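Skip to content

Planning a Bottle-Handling Cell on a Student Budget
Project report, team Zirnodham
Parveen Memon and Natalia Ponce

14 shares | 5 comments

1. What we were asked to do

The assignment was to plan the purchase of a small robot cell that moves glass bottles into crates, for a juice maker called Bronby. We were told to hand in a shopping list, a budget, and a reason to believe in both. The shopping list took an afternoon. The budget took the rest of the term.

Bronby packs by hand at the moment. Their crates are open on top and divided inside, their bottles are brown glass, and their floor space is whatever is left over once the forklift has had its way. During our visit in October we measured the corner they offered us and found that it was also the corner where they keep everything else.

2. Why we planned in simulation first

Our first plan was to get three arms on loan and try them. We wrote to suppliers. One wrote back to ask which company we represented, and after we answered that question the correspondence ended. So we built the corner as a model and put a virtual arm in it, which costs nothing except evenings.

The model had to answer four purchasing questions:

- How much reach do we need to pay for?
- Does the arm need a pedestal, or can it be bolted to the table?
- Can one gripper deal with a bottle lying down, or do we need a tray that stands them up first?
- What has to be bought that is not a robot?

The last one turned out to be most of the money.

3. Layout

We put the arm at one end of a table with the crate near the middle and the bottle tray behind it. Pallets go behind the table, with a blue rack as a stand-in for Bronby's own shelving. Natalia drew the yellow floor lines from our site measurements. Parveen argued that floor lines have no effect on a budget, and was then shown what Lodhi, the contractor we asked, charges to paint them.
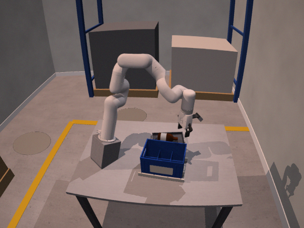 Figure 1. Simulated cell with the gripper empty above the table and one bottle lying in the tray behind the blue crate.

With the arm on a pedestal, the wrist could point straight down over the tray and over the crate without the elbow doing anything alarming. With the arm bolted directly to the table, it could still reach everything, but several of the far crate positions brought the forearm down close to the crate wall. We had hoped to save the price of the pedestal. We did not save the price of the pedestal.

Reach was better news. The longest move in our layout used well under the limit of the mid-size arm, so the large one came off the list. This was a sad day for Natalia, who had already picked it out.

4. Gripper

We ran 312 simulated picks with the bottle lying down at different angles in the tray. The fingers closed on the body without trouble in most of them. The bad cases were bottles resting against the tray rim, where one finger had nowhere to go. There are two fixes: a wider tray or a smarter gripper. The Tretow catalog will sell you either, and the tray is the one a juice company will sign for.

We should admit that our simulated glass never breaks, never sweats and has never been near juice. Before anything is ordered, we recommend up to 19 hours of trials with real bottles, plus a broom.

5. Where the money goes

We were not allowed to print the quotes, so these are in order of size and without prices:

1. The arm and its controller
2. Safety fencing, scanner and the assessment that goes with them
3. Installation and training
4. Gripper and spare fingers
5. Pedestal, table, tray, floor paint

Our first draft had no line for safety at all – our supervisor circled the gap and wrote "brave." Item 2 is now nearly as large as item 1. Figure 1 has no fence in it because we had not modeled one yet, and it should not be used as a floor plan by anyone.

Training was the other surprise. Bronby wants people on both shifts to be able to restart the cell, and courses are priced per person.

6. Recommendation

Buy the mid-size arm, the plain two-finger gripper and the wider tray. Keep the pedestal. Ask for the training price before agreeing on the arm price, while the seller is still being nice. Hold the order until the bottle trials are done, and get Lodhi to quote again with the forklift route left open, as the present quote has the forklift going through the fence.

The layout files and the pick log are on the course drive, in the folder called final_2.

Get new student projects in your inbox. Sign up for our newsletter. You can unsubscribe at any time.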